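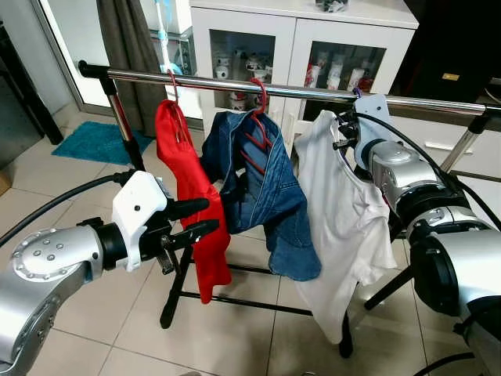 Fig. 1. Red garment on a red hanger, chrome rail.

Tabletop Game Design, Unit 4: Writing the rulebook
Course notes, Wanda Kowalczyk
January 19, 2023

Reading for this unit: the rulebook of Skenberg (second printing) and the two draft rulebooks of Irkthorpe, which are in the course folder. Please read the older Irkthorpe draft first.

1. Where we are

In Unit 3 you made the first full set of cards and played it with your own group. You were at the table, so every question was answered by you. From this unit the game must be played by people who have only the paper. Many students think that the rules are already finished at this point because they know them by heart. When they write them down, they find the holes.

2. Order of the sections

I ask you to use this order for the first draft, also if you do not like it:

Goal of the game (one or two sentences)
Contents of the box
Setup
Course of a turn
End of the game and scoring
Special cases
Card reference

The goal comes first. A reader who does not know how to win cannot judge which rules are important. In the older Irkthorpe draft the goal is on page 5, after the trading rules, and our test readers went back to the beginning three times before they could start.

3. Words

Choose one word for one thing and keep it. If it is a "stack" in the setup, it cannot become a "pile" in the scoring. At school we learn to vary our words so the text is not boring, and for a rulebook you must forget this. Make a list of your terms before you write, and search the document for each of them at the end.

Take care with "may" and "must". "The player draws a card" is a must. "The player may draw a card" is a choice. Do not write "can" for either of them.

Also "then" is dangerous. Compare:

a) Discard a card, then draw 2 cards.
b) Discard a card to draw 2 cards.

In (a) a player with an empty hand still draws. In (b) he does not, as the discard is the price. Both are good rules, but they are different games. In Skenberg the harbor card was printed with wording (a) and meant as (b), and the second printing corrects it.

4. Length

For a card game of the size we make in this course, the turn section should stay under 600 words. The full rulebook of Flalto, a student game from an earlier year, has roughly 700 words and nothing is missing. If your text is much longer, look first at the special cases. Very often a long special case shows a problem in the design, and it is easier to change one card than to explain it.

5. Examples of play

Put an example directly after the rule it explains - never collected at the end. Use names for the players and real cards from your set. An example must not contain a rule that is not written in the normal text. Check this by covering all examples with a sheet of paper and reading the rest alone.

6. The silent test

Give the box and the rulebook to a group that has not seen the game. You sit in the room and say nothing, also when they play wrong. Write down the page where they stop, the question they ask each other, and the answer they choose. Stop after 15 minutes if the first turn has not started; then the setup section has to be written again.

Do not correct the text during the test. Wait for the second group, because one group can simply be tired.

7. Homework

Bring a printed draft and your list of terms. You will exchange drafts with the Rosenthal group and mark every sentence you had to read twice. The final rulebook is due in March, together with the box insert.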